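Sound Insulation Between Guest Bedrooms in Light-Frame Lodging
Final Project Report, Building Acoustics
Author: Refilwe Van Wyk
Submitted: 19 Jun 2026

1. Introduction

Noise from the next room is a common complaint in small hotels and guest houses. Most of it is speech and television sound passing through the shared wall, and both lie in a range where a light-frame wall should do reasonably well. When it does badly, the cause is often a detail and not the wall type itself: an electrical box cut through both sides, a gap under the bottom plate, or a ceiling void that runs over the top of the wall.

This report covers a desk study of one wall between two bedrooms in the Drondirlow guest house. The owner plans to convert part of the upper floor and asked whether the existing wall could be kept. The work was limited to calculation. No field test was carried out, and the results should be read as predictions.

2. Objectives

The first objective was to predict the airborne sound reduction of the existing wall in one-third octave bands. The second was to compare it with two upgrades that could be built from one side only, so that the neighboring room could stay in use. A short check of reverberation time was added after the October progress review, when it became clear that the room finishes affected the level heard in the receiving room.

3. Wall Types Considered

Wall A is the existing wall. It has a single row of wood studs, one layer of gypsum board on each side, and no fill in the cavity. The overall thickness is taken from the survey drawings.

Wall B keeps the studs and the board on the far side. The near board is removed, the cavity is filled with mineral wool, and a new board is fixed directly to the studs.

Wall C is the same as Wall B, with the new board fixed to resilient channels and a second layer of board added over the first. The joints of the two layers are staggered. The perimeter gap is filled with non-hardening sealant.

A fourth option, a fully separate second row of studs, was dropped at an early stage. It would have taken too much floor width from the bedroom on the side where the aisle next to the bed is already narrow.

4. Method

4.1 Transmission model

Each leaf was first treated as a thin plate following the mass law below its critical frequency. The double-leaf wall was then split into three regions: below the mass-air-mass resonance, between that resonance and the cavity limiting frequency, and above it. In the lowest region the two leaves move together and the wall acts as one mass. In the middle region the cavity separates them and the curve rises more steeply. In the highest region standing waves in the cavity reduce the slope.

Stud coupling was added as a second path in parallel with the cavity path. For Walls A and B the studs were treated as rigid line connections. For Wall C the channel stiffness was entered as a spring. The value came from the Clirkier data sheet, which gives a single static figure, so the frequency dependence of the channel is not modeled.

The model was first written in a spreadsheet and later moved to the Zunance solver because the spreadsheet became hard to check. Both versions were run on Wall A and gave the same curve shape. A sign error in the spreadsheet version of the damping term was found during this step and corrected.

4.2 Flanking

Flanking through the floor and ceiling was estimated with a junction method using fixed vibration reduction values for a T-junction in timber. The floor deck is continuous under the wall, and this path was kept the same for all three wall types. Gaps at the skirting were not included in the base case.

4.3 Room model

A furnished bedroom was used for the reverberation check. Carpet, bedding, and the upholstered headboard were entered as absorbing surfaces. Painted walls and wooden furniture were entered as mostly reflecting.
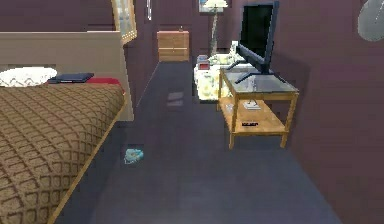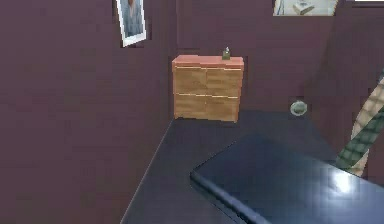

Figure 1. Rendered views of the furnished bedroom: the bed side (first view) and the chest of drawers (second view).

Absorption coefficients were taken from the table issued with the course. Where the table gave a range, the middle value was used. Small objects were ignored. Reverberation time was calculated with the Sabine formula, which assumes a diffuse field. That assumption is weak in a small bedroom, where most of the absorption sits on the floor and the bed while the side walls stay hard.

5. Results

5.1 Wall A

The mass-air-mass resonance appears as a clear dip in the low bands. Above it the curve rises until stud coupling takes over. A second dip follows at the critical frequency of the board. Because both leaves use the same board, both dips fall in the same band and add together.

5.2 Wall B

Filling the cavity removes the standing wave effects and raises the upper part of the curve. The gain in the middle bands is small. This was expected — the studs are still a rigid bridge, and the added wool does nothing to that path.

5.3 Wall C

Wall C gives the highest prediction in nearly every band. The added mass and the softer connection move the resonance downward, so that the dip is narrower and mostly below the speech range. At the lowest calculated band Wall C is no better than Wall B, and bass from a television would still be audible.

5.4 Effect of flanking

With Walls A and B the direct path dominates and flanking changes little. With Wall C the floor path becomes comparable to the wall path. Any further upgrade to the wall alone would be limited by the floor deck.

5.5 Reverberation

Removing the carpet and replacing it with a hard floor lengthened the predicted reverberation time, mostly in the upper bands. The low bands hardly moved. Changing the headboard from upholstered to plain wood had a minor effect by comparison.

6. Sensitivity Checks

The solver was run 157 times in total, with one input changed at a time. Stud spacing, board density, wool flow resistance, and channel stiffness were varied. Channel stiffness had the strongest effect on Wall C. Wool flow resistance had almost none within the range sold for partitions.

One extra run included an unsealed slit along the bottom plate. The high-frequency advantage of Wall C was largely lost in this run, and the curve flattened toward that of Wall A.

7. Discussion

The rigid stud model probably overstates coupling for Wall A, since real screws are spaced along the stud and do not form a continuous line. Le Roux, in the course notes, suggests a point connection model above the frequency where the screw spacing exceeds half a bending wavelength. This was not implemented. The ranking of the walls would likely stay the same, but the gap between A and C would shrink.

The main risk with Wall C is workmanship. A screw that passes through the board and channel into the stud short-circuits the resilient layer, and the fault is hidden once the second board is up.

8. Recommendation

Wall C is recommended, with the perimeter sealed before the skirting is refitted. Back-to-back electrical boxes should be moved to separate stud bays. A field test between the two rooms should be made before decoration, while the joints can still be reached.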